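Print this page | E-mail this story

The Handover

Reading time: 4 minutes

The check-out inventory for the Canatum ran to 158 items, and Serena Pellegrini read them aloud in the order in which they were printed. Dario Grasso stood in the cockpit and answered. The boat lay stern-to at the charter quay, third berth from the fuel pontoon, with two lines aft and one lazy line forward.

"Winch handles, two."

"Two."

"Boathook."

"One. The end cap is missing."

She wrote it down. The form had a narrow column for remarks and she used small capitals.

He had chartered from Warkik every September for eleven years and had always taken the same boat. The company had bought her new. She was a sloop of just under twelve metres with a shallow keel, a furling mainsail and an engine that consumed slightly more oil than the manual allowed. At the end of the season she would leave the fleet. The sale had been agreed in the spring, subject to survey. The buyer was not named on any document Serena had seen.

"Engine hours at departure," she said.

"I haven't started it."

"I need the figure before you start it."

He went below and read it off the panel. She checked it against the previous charter's return sheet and found the same number, and they both initialled the box.

The deposit was held on a card. The fuel was full, the water was full, the holding tank was empty. She showed him the position of the seacocks, although he had once shown them to her, in her first season, when a base manager who had since left sent her aboard with a clipboard and the wrong keys. The procedure required that the client be shown. He followed her through the boat and put his hand on each valve as she named it.

"Planned route," she said, when they were back on deck.

"Bai first. Then the outer islands, if the wind allows."

"Forecast is north-west four, five later. It backs overnight."

"I saw."

"Crew?"

He did not answer at once. The crew list was a separate sheet, and in other years it had carried a second name. Serena had the old sheets in the office, in a box file, because the harbour office required them to be kept. She had not looked at them that morning.

"One," he said.

"The insurance allows single-handed in daylight only. You need to sign for that."

He signed. She tore off the lower copy and gave it to him, and he folded it twice and put it in the chart table.

He left at ten. There was a light crosswind from port. He dropped the leeward stern line first, held her on the windward one with the engine ahead, and let that go when the bow was clear. The lazy line sank correctly. Serena watched until he had passed the mole, then walked back along the quay and entered the departure time.

The tracking unit reported every half hour. It had been fitted at the request of the underwriters and the clients were told of it in clause nine. At 14.30 the boat was off the headland at five knots. At 17.00 she was stopped in the northern corner of the bay at Bai, in a depth of 3 metres, where the chart showed sand over weed. At 17.30 she had not moved. Serena closed the screen and locked the office.

He telephoned on the second day to ask about the forecast, which he could have got from the radio. She read it to him. He asked whether the bakery behind the slipway still closed in the afternoon. She said it did. There was a pause on the line, and the sound of a halyard.

"She liked the anchorage here," he said. "She always wanted to stay longer. I wanted the miles."

"How is the holding?"

"Good. I dived on it."

"Then stay," Serena said. "You have the boat until noon on the last day."

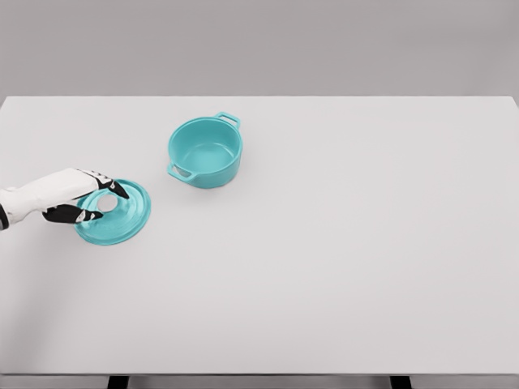
Plallness, September

The track for the week, when she printed it for the file, showed a total distance of 123 miles. In other years it had been twice that. Four of the nights had been spent in the same place, and the plotted positions lay on top of one another in a short arc as the boat swung to her anchor.

He came in at 11.20, took the fuel berth, filled the tank and moved her to her own place without assistance. Serena took the lines. She made the port one fast with a turn and two figures of eight, and he adjusted the starboard one from the boat until the passerelle sat level.

They did the inventory again. It took less time. The boathook had a new end cap, turned from a piece of cork and bedded on sealant. She looked at it for a moment and crossed out the earlier remark.

"Anything lost or damaged?"

"A peg. A clothes peg, over the side."

"Those aren't listed."

"No."

He carried his bag along the quay to the car park. The diver came at two and inspected the hull, keel and rudder, and reported no contact. Serena released the deposit. The survey was booked for the following morning, and she left the keys in the envelope with the form, the engine hours and the spare for the cockpit locker.

At the bottom of the chart table, under the pilot book, was the lower copy of the single-handed declaration, still folded twice. She put it in the box file with the other crew lists.

Comments (3)

halfmile_lee: Good on the procedure. I would have sprung off the quay myself with a crosswind, but it depends on the boat.

Maureen T: Read this twice. The cork.

oldgaffer: Who keeps a charter boat in a fleet for eleven years? Otherwise enjoyed it.

Print this page | E-mail this story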